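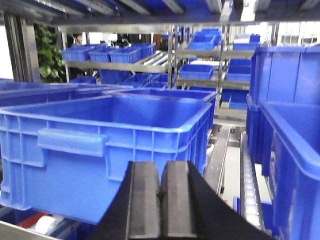 Indoor Play Area Walk-Through: My Checklist for Parents, With Comments

January 2019

When the weather keeps us in, my two want to go somewhere they can climb, and over the years I have dragged them (or they have dragged me) to every indoor play place within a half-hour drive. After a scraped chin and one very loose handrail, I started keeping a list on the refrigerator. Friends asked for copies, then friends of friends did, and so I finally typed it up with my comments from our latest visit, which was to Magbanua Family Play Hall, the one out past the bowling alley.

I'm a mom with a pen. I am not an inspector, so please take this in that spirit. It takes me one slow lap of the building to get through it, usually while the kids are fighting with their shoes.

BEFORE YOU PAY

1. Rules posted where you can read them from the line
Yes. Big letters, and the height limits are on the same board. I do wish they would put the toddler rules on there too, because right now those are inside the toddler area, and by then you've already paid.

2. Sign-in and sign-out for children
Yes, with matching wristbands. The young man at the desk compared our numbers on the way out even though he had seen us come in together, and I thanked him for it. Please don't be grumpy with the staff about this one, even if the kids are melting down and the car is running.

3. Sock rule enforced
Mostly. I saw two bare feet on the big slide. Bring spare socks in your bag, as the ones at the counter are pricey and come in one size that fits nobody in my family.

4. Most people allowed inside is posted
Yes, 500. We went on a Saturday and it didn't feel anywhere near that, thank goodness.

THE BIG CLIMBING FRAME

5. Padding on all the posts, up to an adult's shoulder
Needs attention. The padding by the rope bridge has split down the seam and the tape over it is peeling. I told the floor manager, Marites Dizon, and she wrote it down while I stood there. She has since emailed to say that new sleeves are ordered.

6. Netting tight, with no holes a small arm could go through
Good. I tugged it in every spot I could reach, and my daughter was mortified.

7. No cords, strings or drawstrings on your own kids
This one is on us as parents! Hoodie strings and long necklaces come off at the door. I missed a scarf this time and had to crawl in after it, and I can report that the second level was not designed for anybody over 40.

8. You can get to your child if you need to
Fair. There's an adult-sized opening on the left side and another at the back, but the back one had strollers parked across it. I moved ours — and then two others, with apologies to whoever came looking.

SLIDES

9. Landing mats butted up snug against the slide
Good on both of the small slides. The wavy one had a gap I could fit my hand into. A staff member pushed it back with her foot when I mentioned it, so do look again if you're there late in the day, as I suspect it wanders.

10. Somebody watching at the top
Yes for the tall slide, no for the wavy one. Renata Zapata, whose twins are in my son's class, tells me there was a person at both when she went in September, so perhaps we caught a short-staffed day.

TODDLER CORNER

11. A gate that latches and that a three-year-old can't open
The gate latches. My niece opened it in the time it took me to sit down. I've marked this as a fail, with some admiration.

12. Nothing small enough to swallow
Good. I got down on my knees and looked under the bench, which is where I always find the horrors, and came up with one raisin.

13. Soft blocks with covers zipped and the zipper pulls tucked away
Good, all except for the green wedge. Its pull was hanging out. I tucked it back in myself.

14. Big kids kept out
Needs attention. The sign says 5 and under, but a whole birthday party came charging through playing tag. They were perfectly nice about leaving when asked, and one of them apologized to a baby.

FOOD AND RESTROOMS

15. Allergy information at the snack counter
Yes, in a binder, and you have to ask for it. Isabelle MacPherson, who was behind the counter, knew which fryer was used for what without having to look it up, and I can't tell you how much that matters to a family like my sister's.

16. Hot drinks kept out of the play zone
Needs attention. I counted four open coffees on the ledge right beside the toddler gate. Lids, everybody, please. I've been guilty of it too.

17. Soap, towels and a step stool at the sink
Soap and towels, yes. The stool was missing from the women's room. My husband says the men's room had two, so that mystery has been solved.

GETTING OUT

18. Exits lit, clear and easy to open from inside
Front and side doors, good. There was a folding table leaning near the party room exit that wasn't blocking it, but I would still like it moved. Mark Anthony Samonte, the owner, came over while I was writing and carried it off before I had finished my sentence.

19. First aid kit easy to find
Behind the desk, with a green sign above it. Ask for an ice pack if you need one. They keep plenty.

HOW IT CAME OUT

Five things need attention or a fix from my list (the post padding, the toddler gate, the mat gap, the big kids and the coffees), and the stroller business could use a sign. I'd go back, and we are in fact going back, because my son has been invited to a party there and has talked of very little else. I'll check on the padding and the gate while I'm there and add a note at the bottom of this page.

If you'd like to use this list somewhere else, please do. Ronaldo Maglaya took it along to the trampoline place and came home with so many additions that we may need a separate one just for trampolines. He says the main thing is to check the springs at the edges, where the pads slide, and to find out how many jumpers they let onto one square. Send me your own additions too, especially if your kids are older than mine, as I have no idea what a ten-year-old can get into and would like some warning.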